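Holding its shape: the slow science of seaweed and rice

A sheet of dried seaweed is at its best for a very short time. Out of the packet it is crisp, brittle and slightly glossy. Laid against warm rice it begins to take up water at once, and within minutes it has turned from something that snaps into something that must be torn. Much of the trade in chilled rolls is an attempt to manage that change.

Joanne Mellor has spent most of her working life on it. She runs the test kitchen at Flurudness, a food firm on an industrial estate outside Hull that makes rice rolls for station kiosks and hospital canteens. The rolls leave the building at four in the morning and may not be eaten until the following afternoon.

"Customers describe it as chewy, and they blame the seaweed," Mellor says. "In most of the complaints I look at, the fault is in the rice."

Rice for rolling is cooked with slightly less water than rice for the table, then dressed with vinegar, sugar and salt while still hot. The dressing flavours the grain and lowers its acidity reading to a level at which most harmful bacteria grow poorly. It also adds liquid. If the rice is closed up in a tub before the surface steam has gone, that liquid settles between the grains and later moves outwards into the wrapper. Flurudness spreads its rice on shallow trays under moving air and turns it with a flat paddle, cutting through the mass to avoid crushing it.

Cold brings a second problem. Cooked starch firms up as it cools, in the same process that makes bread go stale, and it does so fastest at fridge temperatures. A roll that was tender at packing can be hard at the centre by evening. Sugar slows the change, as does a small amount of oil, though oil makes the grains less willing to stick. Short-grain rice suffers less than long-grain, owing to the make-up of its starch. Mellor's recipe has been revised seven times, and the present version uses a blend of two short-grain rices, the older crop soaked longer than the new.

The seaweed itself varies more than many buyers expect. It is grown on nets in cold, shallow water, cut, washed, chopped and spread into sheets in a manner close to papermaking. The first cut of the season gives thin, dark sheets that melt in the mouth. Later cuts are thicker and coarser. For a roll eaten at a counter, the early cut is preferred. For one that must sit in a box overnight, a mid-season sheet is often the better choice, as it resists tearing once damp.

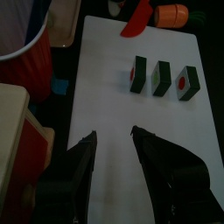
Pieces in the form of sushi roll, with red and green centres against a pale face.

Alfie Wainwright buys seaweed for Kotdale, a wholesaler that supplies Flurudness and a number of restaurants across the north of England. He grades samples in a room without windows, holding each sheet over a light box to look for pinholes. A sheet with many holes will let rice through at the seam. He then folds it once. A clean break shows that it is dry enough to store; a bend means it has already taken on moisture in transit and will be returned or sold for crumbling into soup.

"Colour tells you a certain amount," Wainwright says. "I have had very dark sheets that tasted of nothing. I would sooner go by smell when the bag is first opened."

Toasting is done at the supplier's works, passing the sheets briefly through hot air. It darkens the green, reduces the moisture still further and brings out the flavour. Toasted sheets are packed with a drying sachet and, once opened, should be kept in a tin with a tight lid.

One answer to softening has been to keep the seaweed and rice apart. The familiar film-wrapped rice triangle does this with a double layer of plastic that is pulled away just before eating. It works well for that shape. Cut rolls are more difficult, as each slice exposes a fresh face of rice and the wrapper is already in contact along its whole length. Flurudness tried a pull-out film for uncut rolls and dropped it after three months when the film was found to drag the edge of the sheet with it.

Coatings are the other line of work. Trarnis, a small ingredients company, sells an edible film made from plant starch under the name Tạ. It is applied to the inner side of the sheet and dries clear. In Mellor's own trials it delayed softening by more than two hours, a useful gain for a lunchtime counter and a modest one for a kiosk. It also dulled the taste of the seaweed slightly, and some of her tasters noticed a faint drag on the teeth.

Cutting receives less attention than it should. A blade pushed straight down compresses the roll and forces the filling towards one side. A long drawing stroke, with the knife wiped on a damp cloth between cuts, leaves the face flat and the centre where it was placed. Rolls are rested seam side down before slicing so that moisture from the rice can seal the join. Too short a rest and the seam lifts; too long and the sheet has become tough enough to resist the edge.

For those making rolls at home, Mellor's advice is to dress the rice hot, roll it at body temperature and leave the finished rolls whole until they are wanted. She does not chill her own. On days off she makes hand rolls, passing the sheets and a bowl of rice round the table so that each one is filled and eaten straight away.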